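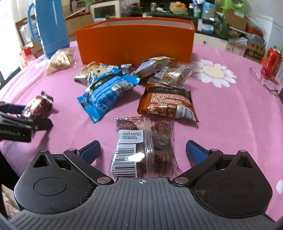

Snacks on the pink cloth, orange box at the back

Forum > Food and Drink > Snacks and Lunchboxes
Thread: Sorting the snack pile into one box. Does it ever last?

plumduff_k
Everyone on here swears by the open box method. You tip the lot out on the table, put like with like, then stand it all up in a box so you can see what you've got. I've had the lot out on the round table and I'm not convinced. Half of it is bars, half of it is bags, and the bags won't stand up next to anything. What do people do with the floppy ones?

Rami Saliba
Decant them. I've got three Plastum tubs in the cupboard and everything without a stiff wrapper goes in those. Ten minutes' work.

tin_lid
Decant them and you lose the date. The resealable bag with the red strip has a label on it with 20251205 and 20260604. I read that as packed in December, use by June, but that's me guessing at the order. Put it in a tub and by spring you'll be sniffing it and hoping.

Rami Saliba
Write the date on the tub then.

tin_lid
Do you, though? Every time?

Rami Saliba
Most times.

gorsebank
What is in that bag? Looks like dried meat to me.

plumduff_k
Came in a mixed parcel from Zinascombe with the rest of it. Could be fruit. I haven't opened it and the label doesn't help me.

wendle
I don't see the point of any of this. If it's in a wrapper it's already in a box, as far as I'm concerned. I paid for the Valentini drawer dividers after a thread like this one and they're holding batteries now.

gorsebank
Bit harsh. An open box is better than a drawer because you see the gaps. My one doubt is the size. That orange one looks long and low, so fine for bars lying flat, no good if you want them upright in rows.

plumduff_k
It's what I had. I'm not buying another box to find out whether boxes work.
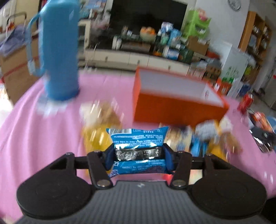
LABELS AND SMALL PRINT

tin_lid
Back of the blue one is a good case. Barcode up in the corner, lines of tiny white writing, then more of it on the shiny black band. Anyone who says they check the back of every packet before it goes in the box is having us on.

Rami Saliba
You only need to look if someone in the house has an allergy.

tin_lid
Which is a lot of houses. And glossy wrappers are the worst for it, you tilt them about under the light and the glare just moves somewhere else.

wendle
Phone camera, zoom in. Still takes ages.

gorsebank
Prultier had a tips page on this and it said to sort by date first and type second. I tried it with ours. It fell apart the minute the kids went looking for the nice ones, and the nut bars sank to the bottom as usual.

plumduff_k
So that's tubs, no tubs, by date, by type and don't bother. I'm leaning towards bars and pastry things in the box, and bags pegged together next to the flask. I'll leave the dates where they're printed.

Rami Saliba
Pegs will go missing.

wendle
First sensible thing you've said.

plumduff_k
I've got loads of pegs. Will report back in June if the mystery bag makes it that far.

Replies: 18 Views: 476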